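4 min read

Unit 9: Looking after the gripper cell
Course notes, J. Cele, Grurside

The vendor sheet for the Mavorico cell says the fingers are "maintenance free." Treat that the way you would treat the same words on a used car. What follows is what we do at Grurside, and some of it contradicts the sheet.

Fingers. They are held by 2 screws each. Check both screws before a shift with a hand driver, never a powered one. Flex each finger with the cell powered down and look into the pockets along the inner face. A rib starts to go at the corner, and you will miss it if you only look at the tip. Plellport claims their printed fingers last a whole term. Ours were swapped after 14 days, so I have stopped quoting Plellport.

Homing. Run it twice. The first result after a cold start is often wrong and the software will report it as good. If the two results disagree by more than 20 counts, stop and check the cable before you touch any settings. Students love to touch settings.

Wrist view. Wipe the lens, then the table, in that order. Open the gripper and pull up the live view. Both tips should show, with clear table between them. I would not trust the automatic "clean surface" check from Mabuza. It passed a table with a washer on it in May, and I have yet to hear a good explanation.
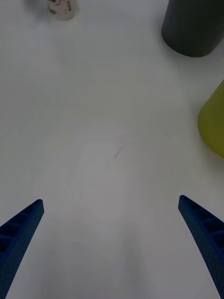

SURFACE AND TIPS

Left of the middle there is a thin dark mark, like a hair or a fiber. The wipe marks and faint smudges I would leave. The mark I would go after with a dry cloth, and log it if it stays put. The right tip also sits slightly higher in view than the left. That may be the mounting or it may be the angle of the wrist; one view can't settle it, so measure both fingers at the base before anyone reaches for the offset table.

Reading for next time: the cable section, skipping the sales pages.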